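Sorting out the work table
May 29, 2023

I finally did something about the table in the back room. The top is white and it shows every mark, and small metal parts are hard to see on it when the light is strong. Larasati Subramaniam suggested a dark mat, so I ordered one from Gistow and gave up an evening to setting it out.

The mat

It is a very dark navy and takes up most of the table, with a strip of white left round it. The surface is matt and looks like fabric, a little mottled in places. I like that it doesn't glare. The thin green line across the table beyond the far edge is still in view, and I use it to judge whether the mat is straight.
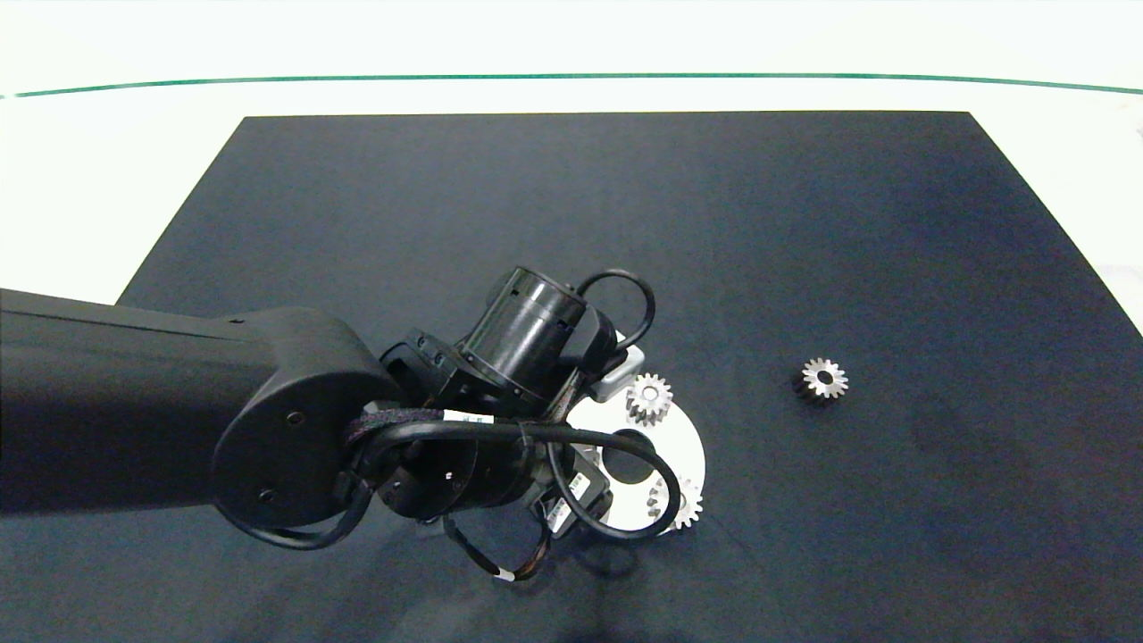

The gears

I keep the small parts together so they don't roll off. A flat white plate with a round hole in the middle does the job. It sits near the centre of the mat, and three silver spur gears go on top of it. They stand out well against the white, and the plate stands out well against the mat. Stellan Wallin uses an old saucer for the same thing, but a saucer has a rim and I find it awkward.

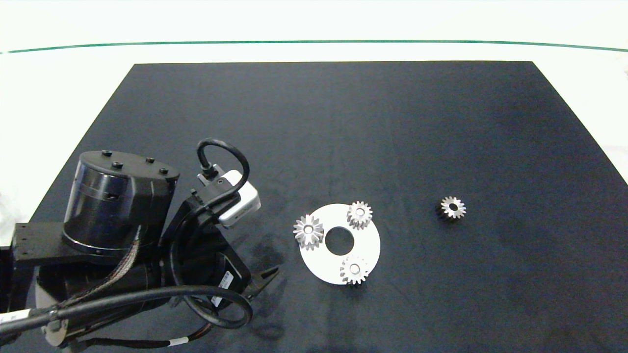
What's left to do

The mat has some faint creases which I would like to get out. Marlina Setiawan says to leave it under books for a night. I also need a second plate for screws, and I'll look in Dreser when I'm next in town.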